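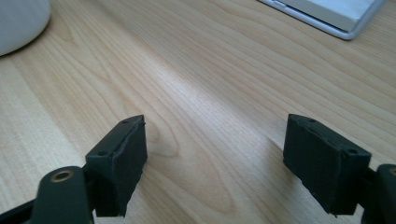 A reader's email last week objected that my post on the Jasent cornerstone box had the storage problem backward: paper lasts fine if you leave it alone, and what ruins it is everything people seal in with it.

Home Archive Subjects Contact

6/14/25
Posted by the site author

I went back through my notes and I think the email is right about newsprint, and partly right about the rest.

The Jasent box was copper, soldered on all four sides, and set behind the cornerstone of the town library. The list of contents survives in the building file. It names a city directory, two newspapers, a rubber stamp, a roll of seed samples and a child's wool mitten. Rubber gives off sulfur compounds as it ages. Those tarnish silver and copper, and they will darken a photograph stored next to them. Wool does the same at a slower rate. The newspapers are acidic to begin with and will stain any better paper they touch.

Compare the Afolabi box, opened in June 2000 during roof work. It held 4 items, all rag paper, each in its own folded wrapper. The opening report gives the condition as "good, some waviness at the edges." The solder had failed along one seam, so the box had been exchanging air with the wall cavity for decades — a worse container with a better packing list.

Jondia is the case I can't place. The printed program for the ceremony claims 500 signatures on a single scroll. The file copy of the scroll has 300. Either a second sheet went into the box or the program was set in type before the signing. The Plulness county index lists one scroll and gives no length.

I have asked for the Jondia building file and will post the contents list when I get it. The earlier Jasent post now has a correction under the section on newsprint.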